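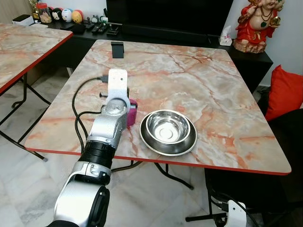

Brimdale 人道支援従事者安全事案コーパス データカード

概要

Brimdaleコーパスは、人道支援従事者を対象とした誘拐、拘束、襲撃、通行妨害に関する報道記事を、事案単位で整理したテキストデータセットである。収録言語は英語とハウサ語で、注釈ラベルおよび本文書は日本語と英語で提供する。構築と保守はSetham情報分析室が行っている。

本コーパスの単位は記事ではなく「事案」である。同一事案を扱う複数の記事には共通の事案IDを付与し、続報によって内容が変わった場合は、古い記述を上書きせず版として残す。初報と確定報の差を調べる用途を主に想定している。

収録範囲

収録記事は1,000件、事案の種別は20種である。対象地域は西アフリカおよびチャド湖周辺とする。次のものは収録しない。

・支援団体が非公開とした内部報告
・家族または本人が削除を求めた記事
・出所を確認できないソーシャルメディア投稿のみに基づく記事
・犯行声明の全文、および声明に付随する映像の書き起こし

軍や警察の発表は、報道機関が引用した範囲に限って収録する。発表文そのものは別配布のWondisine補助資料にまとめており、本コーパスには含まれない。

ファイル構成

articles.jsonl 記事本文とメタデータ。一行一記事。
incidents.jsonl 事案レコード。記事IDの配列を持つ。
labels.tsv 種別コードと日英の名称。
revisions.tsv 版の履歴。
guideline_ja.txt 注釈指針(日本語)。
guideline_en.txt 注釈指針(英語)。

文字コードはすべてUTF-8、改行はLFである。旧版のTSVにはBOMが付いているため、併用する場合は読み込み時に除去すること。

主なフィールド

incident_id 事案ID。接頭辞BRに続く英数字。
report_stage 初報、続報、確定報、訂正のいずれか。
attribution 記事中で実行者とされた主体。記事が断定していない場合はunclaimedとする。
source_type 政府、軍・警察、支援団体、家族、住民、通信社独自のいずれか。複数可。
victim_role 医療、物流、教育、運転、警備、その他。
outcome 解放、死亡、継続中、不明。
place_level 地名の粒度。州、地方行政区、町村のいずれか。
name_masked 個人名を伏せたか否か。真偽値。

outcomeは記事公開時点の記述に従う。後に判明した結果で埋め戻すことはしない。最終的な結果が必要な場合は、incidents.jsonlのfinal_outcomeを参照する。このフィールドは確定報がない事案では空である。

注釈手順

各記事は2名の注釈者が独立に処理した。注釈者は英語担当とハウサ語担当に分かれ、両言語の記事を含む事案については担当間で事案IDの突合を行った。ハウサ語の統括はBabatunde Garba、英語の統括はAdesuwa Omoregieである。判定が割れた項目はSneha Semwalが裁定し、裁定理由をrevisions.tsvの備考欄に記録した。

不一致が最も多かったのはattributionである。「武装集団」「過激派とみられる者」「盗賊」といった表現は媒体によって指す範囲が異なり、同じ媒体でも時期によって揺れる。指針では記事の表現をそのまま保持し、組織名への読み替えを禁止している。読み替えが必要な利用者は、自身の基準を明記したうえで行うこと。

次に多かったのはsource_typeで、政府報道官が軍の情報として述べた内容の扱いが問題になった。現行の指針では発話者の所属を優先し、政府とする。第1版の指針では情報の出所を優先していたため、この項目について版をまたいだ比較はできない。

前処理

重複記事の検出にはDixitを用いた。通信社配信の再掲は、見出しのみの変更であれば重複とみなし、配信元に最も近い一件を残す。段落の追加や削除がある場合は別記事として扱う。Dixitの設定ファイルはconfigディレクトリに同梱している。

被害者の氏名は、公人である場合を除き役割に基づく代替文字列へ置換した。家族の氏名はすべて置換対象である。町村名は、継続中の事案に限り地方行政区まで粒度を下げた。

既知の問題

1. 都市部と国際スタッフに関する記事が多い。現地採用職員の事案は報道量が少なく、件数を実際の発生頻度とみなすことはできない。
2. ハウサ語記事の綴りは媒体ごとに異なる。特殊文字を通常のラテン文字で代用した記事も、原文のまま収録している。
3. 身代金に関する記述は確度が低い。金額は抽出対象とせず、言及の有無のみを記録した。
4. 日付の時間帯は掲載元の表記に従う。深夜に公開された記事では、事案の前後関係が入れ替わることがある。
5. 一部の訂正記事で、訂正前の記事が掲載元から削除されている。この場合、版の履歴は訂正後から始まる。

利用条件

研究および報道検証の目的に限り利用を認める。記事本文の再配布は不可とし、派生物には事案IDと注釈のみを含めること。個人の再特定、継続中の事案における所在の推定、支援団体の移動経路の予測に用いてはならない。

保険料率の算定への利用は個別審査とする。審査の窓口はJi-hoon Chaが担当する。

更新

定期更新は1月に行う。削除要請への対応は定期更新を待たずに反映し、該当する事案IDをrevisions.tsvに残す。削除された記事の本文および見出しは履歴にも残さない。手元に旧版を保持している利用者は、更新の通知を受けた時点で該当記事を破棄すること。

誤りの報告には、事案ID、該当フィールド、根拠となる記事の掲載元を添える。配布物の破損や読み込みの不具合については、使用した版と実行環境を併記し、Kiran Jaiswal宛とする。

引用時の表記

Setham情報分析室「Brimdale 人道支援従事者安全事案コーパス」第2版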